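Home Syllabus Readings Handouts Problem Sets Contact

Week 6 handout: Shadows, shading and what we think they tell us

Course notes for Seeing and Judging, Monday section. Instructor: Leonie Hoani. Section leader: Nima Alipour.

Read this before class. The textbook chapter on depth cues is fine as far as it goes, but it states several things with more confidence than I can stomach, and these notes are mainly a list of the places where I would slow down.

1. The standard story

A flat picture has no depth. You see depth in it anyway. The usual account says your visual system uses a set of cues (overlap, size, height in the picture, texture, shading, cast shadows) and combines them into a best guess about the layout. Most textbooks then print a table of the cues, and students learn the table.

I have no quarrel with the cues existing. I doubt the table. It makes them look like separate instruments, each giving its own reading, and there is little reason to think a person looking at a bowl of pears is taking six readings. The table is a way for us to organize experiments. Keep that in mind when you are tempted to write "the viewer uses cue four."

2. Two kinds of dark

Get these straight, because the exam essays mix them up every year.

An attached shadow is the dark part of an object's own surface, the side turned away from the light. It tells you something about shape. A cast shadow falls from one object onto another surface. It can tell you where the object is, and whether it touches the thing beneath it. Painters learned to use both and were free to leave either one out. A good deal of older painting has carefully shaded faces and folds and hardly a cast shadow anywhere, and viewers do not seem to have lost any sleep over it. If cast shadows were as necessary as the chapter suggests, those pictures ought to look like floating cutouts. Some do. Plenty don't.

3. Light from above

You will have seen the bumps and dents demonstration: a disk that is bright at the top looks like a bump, turn the page over and it looks like a dent. The explanation given is that we assume light comes from above, having grown up under a sky.

The effect is real and you can get it with a pencil. The explanation is a story added afterward. It may well be right. But notice how much weight it is asked to carry, and ask what would count against it. Bahman Alipour's guest lecture touched on this and I thought he let the sky off too easily. In class I want two people to argue that it is learned and two to argue that it isn't, and I will be annoyed if either side says "evolution" and sits down.

4. The Bakhtiari drawings

The class packet contains the shadow drawings from the Bakhtiari set. Each one shows the same ball and the same floor, with the shadow moved. When the shadow touches the ball, people say the ball is resting. When it slides away, they say it is hovering or farther forward.

The packet quotes 894 responses, and the follow-up quotes 1084. Those are large numbers and they impress people. Before you are impressed, read how the question was asked. Viewers were given two choices, "resting" and "floating." Nobody was allowed to say "I can't tell" or "it's a drawing." Arash Moradi made this point last year in a two-page response paper, which is in the packet, and I have not heard a good answer to it. A forced choice will always give you a tidy chart.

Also, every viewer had just seen a practice sheet on which the shadow was the only thing that changed. You could hardly design a better way to tell people what you want them to look at.

5. Computed pictures

Rendering software has made life easier for people who study this, and a little too easy. You can set the light, the surface and the viewpoint, and change one at a time. The Cirnus image library, which we use in the lab, has 3000 pictures made this way. The trouble is that a renderer's shadow is a choice somebody made in a settings panel. It may be softer, darker or cleaner than anything you would meet in a kitchen. When a paper says that subjects responded to "shadow," ask which shadow.

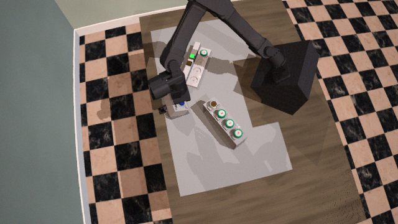
Fig. 2. Attached and cast shadow together in a rendered picture. Compare the dark sides of the black base with the shadow it casts on the wood.

Try Fig. 2 on a friend who is not in the course. Ask what the base is standing on and how they know. Most people will answer the first part at once and then make up something for the second. Their reasons are worth writing down, but do not treat them as a report of how they saw it. Kerstin Brandes has a useful short piece on this in the readings folder, though her last section claims more than her data allow.

6. Advertising, briefly

The Nestley catalog pages and the Brunent lamp brochure are in the packet for one purpose. Look for objects whose shadows disagree with each other. Then ask yourself whether you had noticed before I told you to look. We are poor at catching bad shadows, and any theory that has us carefully computing light direction needs to explain why.

7. For class

Bring one printed picture in which the shadows are wrong, missing or misleading. Mark the attached shadows in pencil and the cast shadows in pen. Write a paragraph on what changes if you cover the cast shadow with your thumb. If nothing changes, say so. I would much sooner read an honest "nothing" than a page of discoveries.

Response papers on sections 3 and 4 are due by noon. Late ones go to Nima, who is kinder than I am.

Last updated: October

Contact the instructor | Copyright L. Hoani, for class use only | Back to top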